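Notebook > Robots > Grasping

Soft things, hard fingers

2/27/19 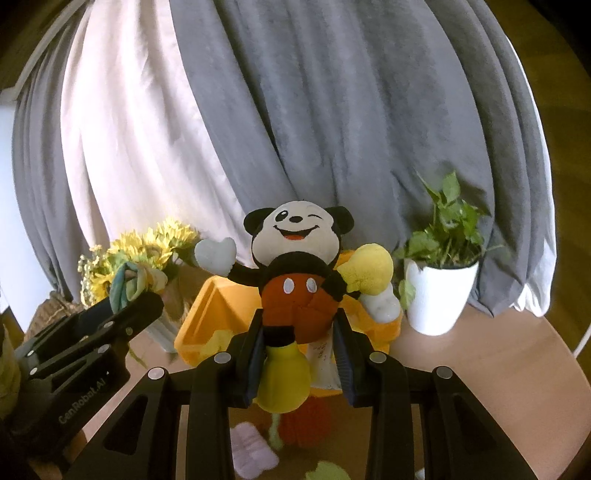 I spent most of this winter thinking every failed grasp was a vision problem, and I'm now pretty sure I was wrong! We had 352 demos of picking up soft toys, all done by hand with the gripper, and the policy we trained on them (we call it Festell, don't ask) kept squeezing as if everything were a block of wood.

So I tried something kind of dumb. I threw out the demos where the jaws closed fast, kept the slow ones, and added 40 new ones where I closed in little steps and waited for the plush to stop squishing. Then I retrained overnight and ran 32 test picks on the arm at Pladomitz. It held on in all but three, and the old version had dropped half of them.

Legs are still the worst, by the way. Grab a toy low down and the heavy head wants to tip, and I don't have a good fix for that yet. My best guess is to label the grip height and let the model see it, which I'll try in June when I'm back from Bernex.

We use cookies to remember your settings. Accept | Manage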